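Gridded desk mat and a booklet that won't stay open

Posted in Home Office & Desk Setup
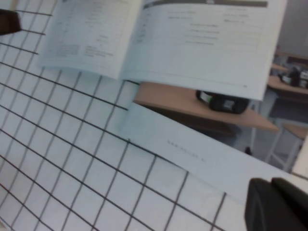
The grid surface with the booklet and the loose sheet on it

I do the bookkeeping for my sister's upholstery shop, and a lot of it still comes to me on paper. Every month I get a stapled booklet of job records and a stack of loose sheets that go with it. I work from the booklet, check each line against the loose sheets, and type the totals into a spreadsheet.

In April I bought a white mat with black grid lines, the Drovlow one, because I also cut fabric samples and patterns at the same desk. I like it for cutting. For paperwork I have three problems with it.

First, the booklet will not lie flat. The pages curl up at the bottom and I lose my line every time I look away to type. I have tried folding it back on itself but then I can't see the left page, and I need both.

Second, the loose sheets slide. If I bump the mat with my elbow, the sheet I am checking ends up at an angle and I have to line it up again.

Third, the grid bothers my eyes after a while. White paper on a white surface with black lines is hard to look at for over 40 minutes. I don't know if it is the lines or the desk lamp.

I would rather not buy a second desk. The top is plain light wood and I would be fine with part of it showing. I also can't take the booklet apart, as it has to go back to the shop in one piece. What do other people do?

Asked by mosspatch_26
2024-08-23
3 people are following this

Gunnlaugur Ragnarsson

I did invoice checking by hand for years, so I have had all of these.

For the booklet, get a book weight. The kind I mean is a long, narrow bar covered in leather or cloth with something heavy sewn inside. You lay it across both pages below the line you are reading and slide it down as you go. It holds the pages and marks your place at the same time. Bjarnason makes a decent one, but you can sew your own from a strip of upholstery fabric and fill it with steel shot or clean dry rice. Your sister probably has offcuts. Make it a bit longer than the booklet is wide when it is open, so the ends hang over and press the outer edges down. Sew the filling into short sections or it will all run to one end.

Before you start on a new booklet, open it at the front and press down a few pages, then do the same from the back, and keep going until you meet in the middle. Do it gently with staples. It will not fix the curl completely but it helps with the fold.

For the loose sheets, a clipboard with a rubber backing. Put the whole stack on it, clip at the top, and turn the sheets over as you finish them. A clipboard weighs enough that your elbow won't move it much. If it still slides, put a piece of shelf liner under it.

I can't help with the eyes except to say that I never liked working on a patterned surface. I would roll the mat up when you are not cutting. If it is one of the stiff ones that can't be rolled, stand it behind the desk. Keep it away from a radiator or it will warp.

dallen_k

Just use binder clips. One on each side. Works for me

mosspatch_26 replied:
I tried that. It is fine until I have to turn the page, and I turn the page a lot.

Nazmiye Çetinkaya

My answer is mostly on the third part.

Check the lamp before you blame the grid. Sit in your normal position and lay a small mirror on the mat where the booklet goes. If you can see the bulb in it, the light is bouncing straight into your eyes. Move the lamp to the side, on the left if you write with your right hand, and check again. A window in front of you can do the same thing, so try it in the daytime too.

If that doesn't help, cover the mat while you do paperwork. I use a sheet of gray felt from the Utano craft line. A large piece of brown wrapping paper would also do. The white sheets stand out better against a darker color, and paper doesn't slide much on felt, so it may fix your second problem as well. Don't write on a single sheet over felt, though. The pen goes through.

You could also raise the booklet. I have a Stillitz cookbook stand with two page holders at the bottom, and I keep it next to the monitor so I am not looking down and up all day. It is slow if you turn pages often, but you can lift one holder at a time. Measure the booklet open before you buy one, because some of the stands are narrow.

mosspatch_26 replied:
Thank you both. I moved the lamp and covered the mat with wrapping paper last night and it is easier to look at. I am going to ask my sister for some offcuts and make the weight. Gunnlaugur, does the rice get lumpy?

Gunnlaugur Ragnarsson replied:
Not if it stays dry. Mine lasted a few years. Use steel shot if you keep drinks on the desk.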